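Section 4: Setting up your first wipe-down chore

Before we start, let me set your expectations, and I say this as somebody who has run the Grenden arm through 840 practice chores in my own kitchen. It can wipe a table. It can't tidy one. If you're hoping to walk off and come back to a clean room, we're not there yet — but a clear, flat surface is well within reach!

1. Switch on the arm and wait for the Ulero app to show Ready.
2. Close the gripper fully. The app won't measure the table height with the fingers open.
3. Tap New Chore, then Surface, and let the arm look the table over. 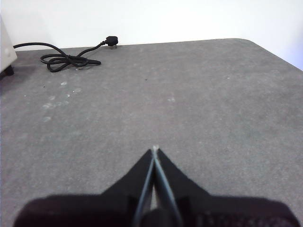
Chores go wrong for me in the planning, hardly ever in the wiping. The software is good at big open areas and poor at deciding what belongs on them. Take a power cable lying in a loose coil with its plug near the back of the table, and pale smudges close by on the gray top. You or I would shift the cable and go for the smudges. The arm needs to be told, so do this next:

4. In the map view, draw a keep-out box over any cable, plug or appliance foot, and leave a good margin.
5. Mark the smudges by hand. On a speckled top the app tends to read faint spots as pattern.
6. Set wipe pressure to 30 and tap Save.

Caution: Never let the arm pull a cord out of the way. I've tried it (one Saturday, feeling brave) and I don't recommend it.

Note: If you have the older Plavska fingers, recalibrate after 3,000 closes. Mine started drifting at 2,354, so keep an eye on the counter.

7. Fit the damp pad, press Start, and stay in the room for the first run.

Pad sizes are listed in Section 5.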